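Section 3: Mounting the Kivgate Shelf Rail

Read this section all the way through before you pick up the drill. We know you won't, so the important parts are repeated further down.

The rail carries the whole Kivgate unit. The shelves, the side panels and the little door that never quite matches the other little door all hang from it. If the rail is level, everything after this is easy. If it is off by the thickness of a coin, you will see it every morning with your coffee.

You will need: a drill, a level longer than your forearm, a pencil, a stud finder, the wall plugs from bag 206, and a second person who does not mind being told "up a bit" for twenty minutes.

3.1 Finding the wall

1. Run the stud finder along the wall at shoulder height. Mark each stud with a light pencil line. Pressing harder does not make the stud more certain.

2. Check for pipes and wires. Anything directly above or below an outlet or a faucet should be treated as guilty.

3. If you have plaster walls, go to Section 5. If you don't know whether you have plaster walls, drill one small hole where the unit will cover it. Gray-white powder that keeps coming and never seems to reach anything means plaster, or a very old repair.

CAUTION: Do not mount the rail on drywall alone. The plugs in bag 206 are for brick and block. They will go into drywall with no complaint at all and come out the same way, usually at night.

3.2 Marking and drilling

4. The full-length rail is 2274 mm long. Measure your wall before you carry the rail upstairs. Stairwells in older houses have strong opinions about anything over two meters.

5. Hold the rail against the wall with the arrow pointing up. The arrow is on the back, where you can't see it once the rail is in position. Look at it first.

6. Set the level on the rail and adjust until the bubble is centered. Mark the two end holes only.

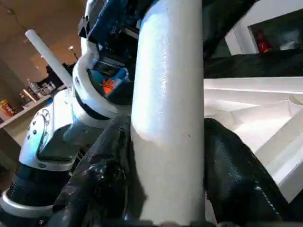 Gemechu Bogale: On step 6, mark the end holes, take the rail down, and then check the two marks with the level again. My helper's arms got tired on his side and I drilled a lovely straight slope. Bag 206 had spare plugs, so at least somebody at the factory saw me coming.

We have left that in, and it now counts as step 6a.

7. Drill the end holes. Tape a folded scrap of paper under each one to catch the dust.

8. Fit the rail with the end screws, finger-tight plus one turn. Check the level. Mark and drill the remaining holes through the rail.

9. Tighten all screws, working from the middle outward. Stop when the screw stops. The rail can be dented, and a dented rail makes a small ticking sound whenever a shelf is loaded, for as long as you own it.

NOTE: Rails bought under the older Andwood name have the holes in different places. The brackets still fit. The paper template does not, so use the rail itself.

3.3 Hanging the brackets

10. Hook each bracket over the top lip of the rail and push down until it clicks. Two clicks is also fine. No clicks means it is upside down.

11. Slide the brackets to match your shelf lengths. Leave a hand's width at each end.

12. Lean on each bracket gently. Do not hang from it. It has been done, and we have the email.

CAUTION: Keep children and cats away until the locking pins are in (Section 4). A loose bracket slides nicely and falls just as well.

If a part is missing, check the inside of the box flaps, then check them again. After that, write to the Kokgate parts desk with the number from the lid.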